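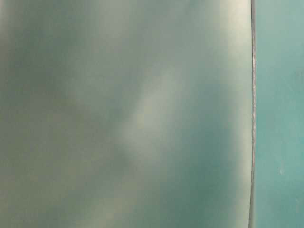 The return of the Clotham indoor meeting

When the Clotham Lawn Tennis and Racquets Club announced in January that its indoor meeting would be restored to the winter calendar, the response from players was immediate. Entries for the men's and women's singles closed within a fortnight, and a waiting list was opened for the doubles. The meeting had not been held for eleven years, and many of those who applied had never seen it played.

The tournament occupies an unusual position in the regional game. It falls after the close of the autumn leagues and before the outdoor courts are fit for use, at a time when most club players have little competitive tennis available to them. In its earlier form it was known for long matches and late finishes. The final between Kevin Egan and Ultan Ó Ceallaigh, still spoken of by older members, ended well after the last bus had gone, and several spectators were given beds for the night in houses along the Platari road.

Mr Egan, who won that match in three sets, has returned this year as tournament referee. He takes a measured view of the revival.

"The standard will be higher than it was in our time," he said. "The players are fitter and they hit the ball a good deal harder. I should like to see whether they are as patient. The courts at Clotham have always been slow, and a player who wants to finish the point in three strokes will find it a long afternoon."

The two courts have been relaid for the occasion. The old surface had lifted along the baseline of the north court, and the club was advised that further repair would not be worthwhile. Grostex, the contractor appointed for the work, was asked to keep the pace of the new courts as close as possible to that of the old. Members who have practised on them report a slightly higher bounce, particularly for the topspin forehand, but otherwise little change. The lighting has also been renewed, and the run-back behind each baseline has been extended by moving the curtain netting closer to the wall.

Seating remains limited. The hall holds 200 spectators on a single raised gallery, and tickets for the final have been divided between members, visiting clubs and the general public. Prize money is modest, with £700 for the winner of each singles event and the same sum shared between each winning doubles pair. The total fund of £3000 includes smaller awards to the beaten singles finalists.

The draw for the men's singles has placed the leading seed, Senan Tierney, in the upper half. Mr Tierney is twenty-three, left-handed, and unbeaten indoors since the autumn. His serve, delivered with a low toss and very little preparation, has troubled opponents throughout the league season, although his record against players who are prepared to stand well back is less impressive. He could meet Brendan Duggan in the quarter-final, and that match would be a considerable test. Mr Duggan is fifteen years his senior and has lost some of his speed about the court, but his backhand slice remains among the best in the district and should be well suited to the conditions.

In the lower half, attention has settled on Oisín Mac an tSaoi, who returns to singles after a shoulder operation. He spent much of last year playing doubles only, serving at reduced pace, and credits that period with an improvement in his volleying.

"I had no choice but to come forward," he said. "I could not win points from the back with the serve I had. Now the serve has come back and I have kept the habit."

The women's event is more open. None of the four seeded players has competed at Clotham before, and two of them will meet qualifiers in the first round. The Luo Cup, presented to the women's champion since the meeting was founded, has been repaired and re-engraved after a long period in storage, and the names of three early winners, previously worn beyond reading, have been restored from the club's minute books.

Play begins on 22nd February at ten o'clock, with the first rounds of the singles on both courts. Doubles matches will follow in the evening session. Matches will be the best of three sets, with a tie-break at six games all in each – a departure from the former practice, under which the deciding set was played out in full. Mr Egan is understood to have accepted the change with some reluctance.

Spectators are asked to enter by the side door and to remain in the gallery until the players change ends.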